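Sixteen Months Without Buying Clothes

I stopped buying clothes when we moved to the apartment in Gellodwood. The closet there is 2 feet wide and we share it. I had planned on one year and let it run to 16 months.

The first thing I did was go back through my card statements. In the year before the move I spent $1,175 on clothes, most of it at Clisel and the outlet in Rolland. I could remember buying maybe half of it. Socks and underwear were allowed under my rules, and so was anything needed for work. I used the work rule once, for black shoes.

Winter was easy. Spring was harder, with the sales emails coming in every morning – I finally unsubscribed in April. By summer I was mending things. I learned a basic backstitch and how to sew on a patch so it stays put in the wash. My hems are still crooked.

What changed most is laundry. With fewer clothes I wash more often, in smaller loads, and I no longer lose an evening to folding. I also quit keeping things for a size I used to be. Two bags went to the thrift store on Zarier Street.
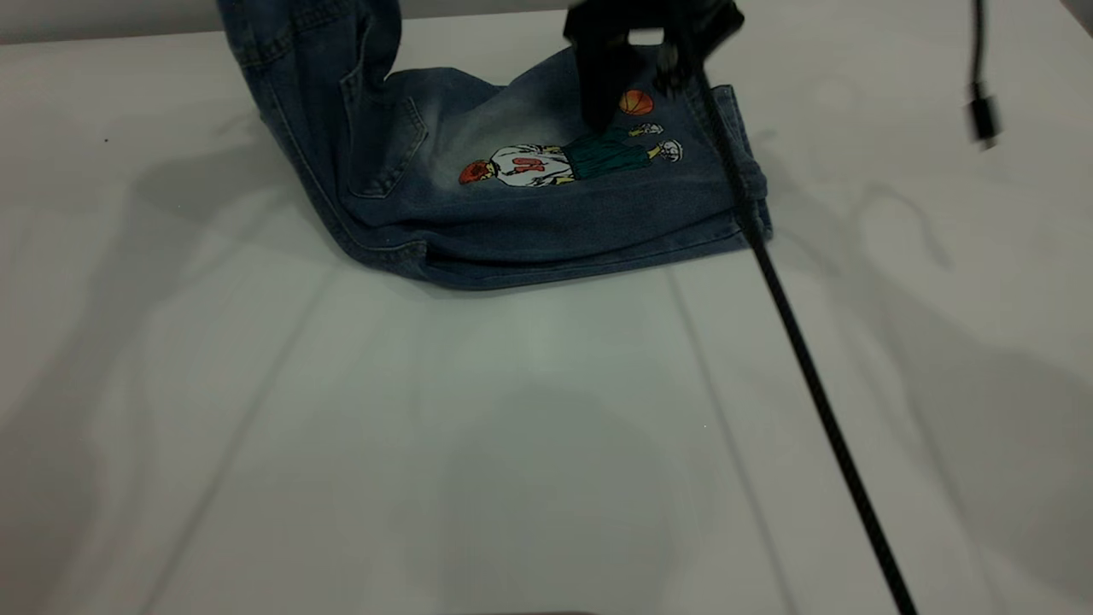
Faded blue jeans with a cartoon basketball player on them.

The rule ended in December. I've bought one sweater since then, gray wool, secondhand. I still need a raincoat and haven't decided how much I want to spend on it.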